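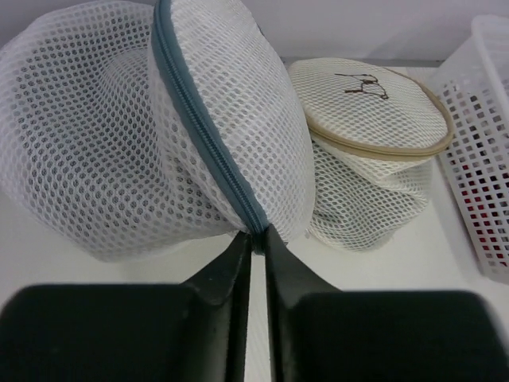

Radka Vlachou wrote to ask whether the slider should be parked at the end of the tape or left a little short, as hers keeps creeping open in the spin. Right at the end, and under the elastic garage if the bag has one. If it hasn't, a small safety pin through the puller and the tape does the same job. Check it for rust every few months.

Most of my mesh bag trouble has been overfilling. I weighed a few loads in November on the kitchen scales. At 388 g of dry knitwear the larger bag still let things move about, and they came out evenly rinsed. At 544 g the contents went round as one lump, and there was detergent left in the middle of it. I now stop when the bag is half full by eye and haven't bothered with the scales again.

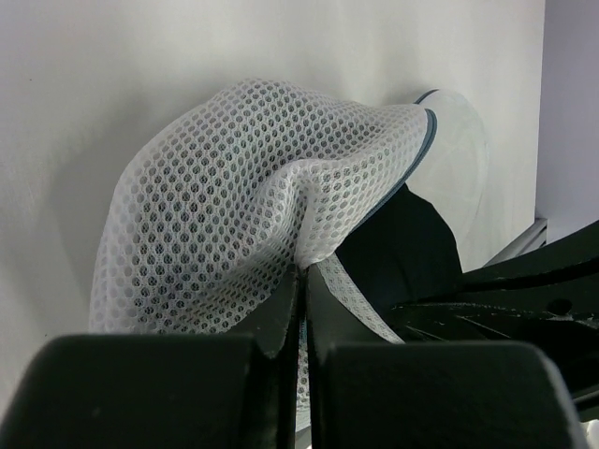
Krum Matić says coarse mesh is a false economy, that straps and hooks work their way through the holes and then chew the drum seal. I agree about hooks – fasten them first, always – but for plain cotton and jersey I prefer the more open net. It drains faster and collects less lint. Fine mesh is what I would use for anything with a thin strap or a raised print.

Sleep masks are the awkward case. The padding holds water, and the elastic goes slack if it is washed hot. Mine get 30 degrees, a short cycle and a slow spin, then they dry flat, strap side up. I wash no more than 3 to a bag. Tumble drying finished off an earlier set in one winter.
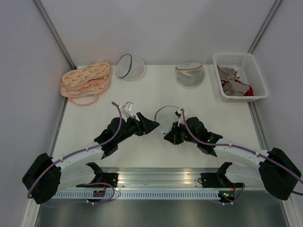
Eye masks, the bags and the basket, on the table.

Sorting order, for anyone who wants it: masks first, then light fabrics, then the rest of the basket. Reds go in a separate wash however old they are. Bags are turned inside out afterwards, shaken over the bath and hung up by the rim with the zip open. The beige zip has begun to stick slightly at the curve, so I've rubbed a bit of candle along the teeth. I'll see how long it lasts.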